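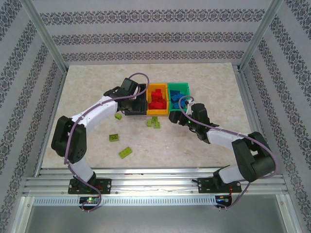 Finishing notes, 28th November

Second round on the walnut and maple offcuts, shellac versus the Flornetti wipe-on oil. Writing this up before I forget which panel got what, which happened in September and cost me the whole set.

The claim on the Flornetti can is that it levels by itself, dries in 7 hours and needs no sanding between coats. I have my doubts about all of it. The first coat was touch dry by the time I locked up, fine. The second coat was still grabbing the cloth the next morning on the walnut, though the maple was all right. Walnut is oilier than maple, so maybe that's the wood talking and the can is innocent. I'd want to see it on a third board before saying so.

No sanding between coats: no. Panel 3 was done their way and you can feel the nibs with the back of your hand. Panel 4 got a light pass with worn 320 and a wipe with a clean rag, and it's plainly smoother. Same can, same rag, same bench. Hiba says the nibs are dust from the bandsaw and I should have swept first. I did sweep. I did it right before wiping on the finish, though, so she may have a point about what was still in the air.

Shellac panels, two-pound cut, flakes from Mahasneh. Dissolved overnight in the jar and strained through a paint filter. Three coats on panels 1 and 2, scuffed after the second. Good color on the maple, a bit too orange for my taste on the walnut. There's a lap mark on panel 1 where I went back over a spot that had already started to set. My own fault, and I'm leaving it in so I can see whether the rubbing out hides it.

Wax. Everyone in this shop has a theory about wax and I don't trust any of them, mine included. Half of each panel got Wiseck paste wax with a gray pad, the other half got nothing. Left it 15 minutes and buffed with an old T-shirt. Under the window the waxed halves look better. Under the tube lights I can't tell them apart on panels 2 and 4.
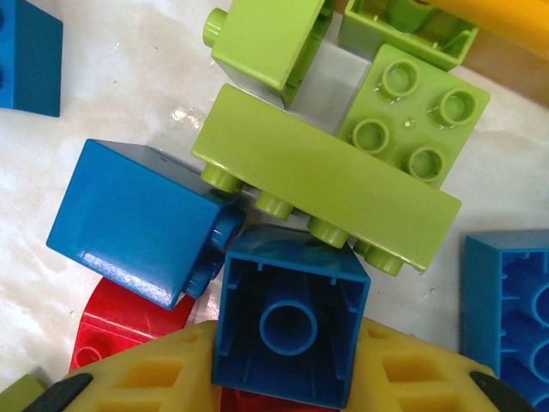

Page last changed by Hiba Obeidat, rev. 531

Water test. One spoonful on each half of each panel, covered with an upturned glass so it wouldn't evaporate, left through lunch. Results after wiping:

Panel 1, shellac on maple: faint white ring on both halves.
Panel 2, shellac on walnut: white ring on the bare half, fainter on the waxed half.
Panel 3, oil, no sanding: no ring, slightly dull patch on both.
Panel 4, oil, sanded: no mark I can find.

So the wax bought us a little on one panel and nothing I could see on the others. I would not tell a customer it protects anything on the strength of that. The rings on the shellac had mostly gone by closing time — I'll look again in the morning before I write them off.

Price is the other thing. Wunis wants a good deal more for the oil than we pay for flakes and alcohol, and the oil skins over in the can once it's been opened. I lost the last third of the previous can that way. Hiba wants to try decanting it into small jars filled to the brim. Worth doing, cheap enough. Label them with the date opened, please, on the jar and not on the lid, as lids wander.

Still to do:
Rub out panel 1 with the fine pad and look at the lap mark.
Third walnut board, wiped with alcohol first, oil in two thin coats, timed properly.
Repeat the water test on 3 and 4 after they've had 200 hours to cure. I suspect the dull patch on 3 is only a finish that hadn't hardened yet, and the test was unfair to it.
More rags. Lay the oily ones flat outside to dry, please — I found two balled up in the bin again.

Until then the side table stays bare. The customer has been told it will be late and didn't seem bothered.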